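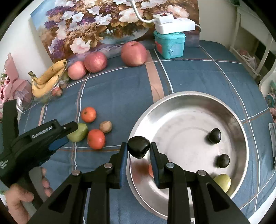

Keeping the hall kitchen open: a conversation with the coordinator of the Wakcombe Shared Table

The Wakcombe Shared Table has served a midday meal in the district hall since the old canteen at the Multdale rail yards closed. As part of our series on local food programmes, the regional community services newsletter spoke with the programme's coordinator, who asked to be identified by role only, as is the organisation's usual practice.

The coordinator began by correcting a common impression of the service. "People ring up and ask whether they qualify," she said. "There is no form. You come in, you sit down, and someone brings you a plate. We have retired people, shift workers, parents with prams and a fair number of farm hands in October when the picking starts."

The kitchen seats 50 at a sitting and has lately moved to two sittings, at 11.30 am and 12.45 pm. The change followed a difficult winter in which the queue regularly reached the car park. According to the coordinator, the second sitting was resisted at first by those who had always eaten together.

"There was a table of regulars who told me quite plainly that they would not be split up," she recalled. "We told them to choose a sitting and keep it. They chose the later one, and they are still there when we want to mop."

Produce is the largest part of the programme's supply. Trajkovski, the orchard and packing business on the Multdale road, provides citrus and pears which are sound but outside the size grades its buyers will take. Hiline, the freight company, carries the crates into town on its return run and charges only for fuel. The coordinator described the arrangement as informal for its first year and written down thereafter.

"It was a handshake, and it worked well until the driver changed," she said. "The new driver had never been told about us and took the crates on to the depot. We had a hall full of people and one sack of onions. After that we put it on paper, with a phone number at each end."

Asked how menus are planned when the contents of the crates cannot be known in advance, the coordinator said that the cooks work from a short list of dishes that will accept most things. Soup, a baked vegetable dish and a fruit crumble appear in nearly every week's service. Pears that arrive hard are kept back on the lower shelves of the store and checked each morning. Mandarins go out whole, in bowls on the tables, and many are taken home in coat pockets.

"I have no objection to that whatsoever," she said. "If a mandarin leaves in a pocket, it is going to be eaten."

Walnuts have been a less settled matter. A grower near Wakcombe offered a quantity in the shell last autumn, and the kitchen accepted before considering who would crack them. They were eventually set out with nutcrackers after the meal. The programme keeps all nuts out of its cooked dishes on account of allergies, and a notice to that effect is posted at the serving hatch.

The hall itself presents the more serious difficulty. The building is leased from the shire on a yearly basis, and its hot water system was designed for occasional functions. The coordinator estimated that the cooks lose the better part of an hour each day waiting for the tank to recover between sittings. An application for a larger unit was lodged with the shire in March. A reply is expected before the lease is renewed.

"We are not asking for a new kitchen," she said. "The ovens are old but they hold their temperature. The benches are fine. If we could wash up after the first sitting without boiling pots on the stove, I would be content for years."

The programme asks for a gold coin from those who can manage it, placed in a tin by the door. The tin is not watched. Takings cover the gas and most of the dry goods, and the remainder comes from an annual supper for which 100 tickets are sold. The coordinator would not be drawn on whether a fixed charge had been considered, beyond saying that the question is raised every year and that her answer has been the same every year.

On the subject of new sites, she was cautious. A group in Multdale has enquired about opening a similar service in the former canteen, and two of the Wakcombe cooks have visited the building. The floor requires repair and the cool room has been removed.

"They have the willing hands," she said. "I have told them to start with soup, once a week, and see who comes. Our first lunch was a pot of pea soup and a tray of bread rolls, and we ran out of spoons."

Enquiries about meals or produce donations may be made at the hall on any serving day before 10.30 am. The side entrance on the laneway has a ramp and is unlocked from 9 am.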